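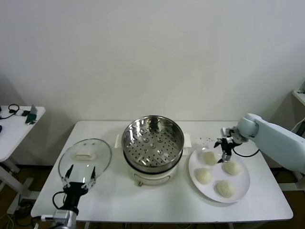
찐빵 찌기 기록 모음 README

이 모음은 생지 상태의 찐빵 반죽을 소형 전기 찜기로 찌는 과정을 정리한 것입니다. 반죽 배합표, 찌기 기록, 용어 목록, 그리고 기록을 읽는 방법이 들어 있습니다. 가정용 찜기 하나로 적은 양을 찌는 경우만 다루며, 여러 단을 쌓는 대나무 찜통이나 업소용 찜기는 포함하지 않습니다. 기본 상차림은 흰 테이블 가운데에 전기 찜기, 오른쪽에 둥글게 빚은 반죽 네 덩이를 담은 흰 접시를 두는 방식이고, 유리 뚜껑은 왼쪽에서 다룹니다. 문서에서 "왼쪽", "오른쪽"이라고 쓰면 모두 이 배치를 기준으로 합니다.

모음 이름은 Vanomow이고, 정리와 관리는 Ustyna Kushnir가 맡고 있습니다. 현재 판은 2018년 3월 26일에 올린 것입니다. 1월 판과 달라진 점은 문서 끝의 변경 내역에 적었습니다.

구성

모음은 폴더 3개로 나뉩니다.

배합: 반죽 배합표와 재료 메모. 배합마다 짧은 이름이 붙어 있습니다.
찌기: 한 번 찔 때마다 한 줄씩 적은 기록표. 전체 1,000줄입니다.
용어: 기록표에 쓰인 낱말의 뜻과 표기 원칙.

기록표는 쉼표로 구분한 텍스트이고 문자 인코딩은 UTF-8입니다. 첫 줄은 열 이름이며 위의 줄 수에 들어가지 않습니다. 스프레드시트 프로그램에서 한글이 깨져 보이면 불러오기 메뉴에서 인코딩을 직접 지정하십시오.

기록표의 열

열은 모두 7개입니다.

번호: 기록의 일련번호. 중간에 빠진 번호는 중복으로 확인되어 지운 줄이며, 다시 쓰지 않습니다.
배합: 배합 폴더에 있는 배합의 이름.
바닥: 찜판에 깐 것. 종이, 면포, 기름칠, 없음 가운데 하나입니다.
배열: 찜판 위에 반죽을 놓은 모양. 아래 "배열 표기"를 참고하십시오.
뚜껑: 찌는 동안 뚜껑을 열었는지 여부. 한 번이라도 열었으면 "열음"으로 적습니다.
결과: 고름, 주저앉음, 갈라짐, 덜 익음, 달라붙음 가운데 하나.
메모: 자유롭게 적는 칸. 비어 있는 줄이 많습니다.

결과 칸에는 한 가지만 적습니다. 갈라지면서 바닥에도 달라붙은 경우처럼 두 가지가 겹치면 더 심한 쪽을 결과에 적고 나머지는 메모에 남깁니다. 어느 쪽이 더 심한지는 기록자의 판단에 따릅니다. 이 때문에 달라붙음의 실제 횟수는 결과 칸에서 세는 것보다 많습니다. 달라붙음만 따로 보려면 메모 칸까지 검색해야 합니다.

도구

찜기는 흰색 전기 본체 위에 스테인리스 찜판을 얹는 형태입니다. 찜판 바닥에는 둥근 구멍이 고르게 뚫려 있고, 본체 양옆에 손잡이가, 앞면 아래쪽에 작은 조절 다이얼이 있습니다. 뚜껑은 가장자리에 은색 테가 둘린 투명한 유리 뚜껑입니다. 다른 찜기로 찐 기록은 메모 칸에 "다른 찜기"라고 적었습니다. 금속 뚜껑을 쓰는 찜기에서는 물방울이 떨어지는 정도가 달라서 결과를 바로 비교하기 어렵습니다.

접시는 테두리가 살짝 올라온 둥근 접시를 씁니다. 반죽을 옮기기 전에 덧가루를 얇게 뿌려 두는 것이 기본이고, 가루 없이 놓은 경우는 메모에 적었습니다. 접시에서 반죽이 서로 붙으면 떼어 낼 때 표면이 찢어지고, 찢어진 자리는 찐 뒤에도 남습니다.

배합

기본 배합은 Nudero와 Safavi입니다. Nudero는 중력분, 물, 설탕, 이스트, 소금, 식용유로 만드는 담백한 반죽입니다. Safavi는 물 대신 우유를 넣고 설탕을 조금 늘린 것으로, 같은 시간을 발효해도 반죽이 더 무르고 옆으로 퍼지는 편입니다. 두 배합 모두 소를 넣지 않습니다. 팥소를 넣은 기록도 몇 줄 있으나 메모에 "팥"이라고만 적혀 있고 소의 무게는 남아 있지 않습니다.

배합표의 무게 단위는 그램입니다. 이스트는 모두 인스턴트 드라이이스트를 기준으로 적었으며, 생이스트로 바꿔 쓸 때의 환산은 제공하지 않습니다.

배열 표기

배열은 찜판을 위에서 본 모양으로 적습니다.

네모: 네 덩이를 모서리에 하나씩 놓은 것.
세모: 세 덩이를 간격을 맞춰 둥글게 놓은 것.
가운데: 한 덩이만 한가운데 놓은 것.
그 외: 위에 해당하지 않는 것. 메모에 설명이 있습니다.

덩이 사이에는 손가락 두 개 폭을 둡니다. 찜판 안쪽 벽이 둥글기 때문에 네모 배열에서는 벽에 닿기 쉽습니다. 반죽이 벽에 닿으면 그쪽 면이 납작해지고 껍질이 벗겨지므로, 벽 쪽으로 밀기보다 한 덩이를 빼고 세모로 바꾸는 편을 권합니다.

찌는 순서

1. 본체에 물을 붓고 찜판을 얹는다.
2. 찜판에 종이나 면포를 깐다. 구멍을 전부 막지 않도록 덩이 크기에 맞춰 자른다.
3. 접시의 반죽을 찜판으로 하나씩 옮긴다. 윗면을 누르지 말고 밑을 받쳐 든다.
4. 뚜껑을 덮고 다이얼을 돌린다.
5. 시간이 되면 전원을 끄고 그대로 두었다가 뚜껑을 연다.
6. 뚜껑은 바깥쪽으로 기울여 들고, 맺힌 물이 빵 위로 떨어지지 않게 옆으로 치운다.

5번에서 두는 시간은 배합표에 적혀 있습니다. 바로 연 경우는 메모에 "바로 열음"이라고 적었고, 이는 뚜껑 열의 "열음"과 다른 뜻입니다. 뚜껑 열은 찌는 도중만 다룹니다.

알려진 문제

초기 기록에는 바닥 열이 비어 있는 줄이 있습니다. 당시에는 종이만 썼으므로 종이로 보아도 되지만, 확인할 수 없어 채우지 않았습니다.

방 온도와 발효 시간은 기록하지 않았습니다. 주저앉음의 원인이 과발효인지 뚜껑 때문인지는 이 표만으로 가릴 수 없습니다.

"덜 익음"은 빵을 반으로 갈라 속을 보고 판단한 것입니다. 가르지 않은 빵은 겉모양만으로 적었고, 어느 줄이 그런 경우인지는 구분되어 있지 않습니다.

해발고도가 높은 곳이나 용량이 큰 찜기에는 배합표의 시간을 그대로 적용하지 마십시오.

기록 추가하기

새 기록은 표의 맨 끝에 붙입니다. 번호는 마지막 번호에 이어서 매기고, 배합을 바꾸었으면 새 이름으로 배합 폴더에 먼저 올린 다음 기록을 추가합니다. 기존 배합의 내용을 고치면 예전 기록과 맞지 않게 되니 고치지 마십시오. 오탈자는 예외입니다.

용어는 용어 폴더의 표기를 따릅니다. "찜판"과 "찜틀", "면포"와 "베보자기"가 섞여 들어온 적이 있어 앞의 것으로 통일했습니다.

변경 내역

현재 판: 뚜껑 열을 추가했습니다. 예전 줄은 메모를 읽고 채웠으며, 알 수 없는 줄은 빈칸입니다. 시험용이던 Ballitz 배합은 기록이 적어 목록에서 뺐습니다. 해당 기록도 함께 뺐습니다.

1월 판: 배열 표기를 숫자에서 낱말로 바꾸었습니다. 폴더 이름을 한글로 고쳤습니다.

이용 조건

배합표와 기록표는 출처를 적으면 자유롭게 복사하고 고쳐 쓸 수 있습니다. 출처에는 모음 이름과 판의 날짜를 함께 적어 주십시오. 잘못된 줄을 찾으면 번호와 열 이름을 적어 관리자에게 알려 주시면 다음 판에 반영합니다.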